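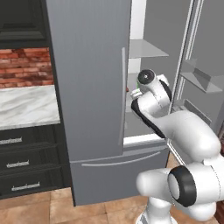 Sigrun Haugen wrote to us in the spring that she had kept a food diary for one evening only, and after it she began to cook differently for her mother. She asked when the next round of the study would be. It starts in August, and we are now looking for participants.

Call for participants: evening meals in homes with two generations

The Virum study is about what people eat in the evening when adults of different ages live together. We are interested in ordinary meals: soup from yesterday, bread and cheese, a plate that one person warms up late after work. You do not need to cook well, and you do not need to eat healthy food. Please do not change your meals for us.

In the first round 393 households filled in our short form, and 84 of them kept the full diary. For the second round we want to have more homes from outside the city, especially from Endale and the villages along the Hedlund road. If you live in the city you can still apply, but it is possible that you will be put on a waiting list.

Who can take part

You can apply if at least 2 adults in your home are from different generations of one family, and if you eat together on most evenings. One of you should be over 60. Children can live in the home too, but we do not collect anything about what they eat. If somebody in the home follows a diet from a doctor, please write it in the form. It does not exclude you, we only need to know it before the first call.

We can't accept homes where a meal service brings the food every day. There is a separate study for this, called Miltudska, and we are glad to send you the address.

What you will do

You keep a diary for 13 evenings. They don't have to come one after another, but all of them should fit inside one month. For each evening you write down what was served, who prepared it, at what time you sat down, and what was left over. The leftovers are the part which most people forget, so please read page 4 of the booklet before you start.

One person in the home is the writer. It should be the same person the whole time. The writer also has two telephone calls with us, one before the diary and one after it. A call takes up to 40 minutes. We call between 5 p.m. and 8 p.m., or in the morning if you prefer -- just tell us in the form.

The booklet is on paper. A version for the computer exists also, but it is not possible to switch in the middle.

What you receive

Each home gets a gift card for groceries when the booklet has arrived back to us. Postage is paid. If you stop early you can keep the booklet, and we will delete your answers if you ask for it. In winter we send a summary of the results to everybody who took part.

How to apply

Ask for the form at the Virum office or at the library desk in Endale. Write your name, your telephone number and how many adults live in the home. Please write clearly -- last time we could not reach several people because of the handwriting. Forms must reach us before the end of July.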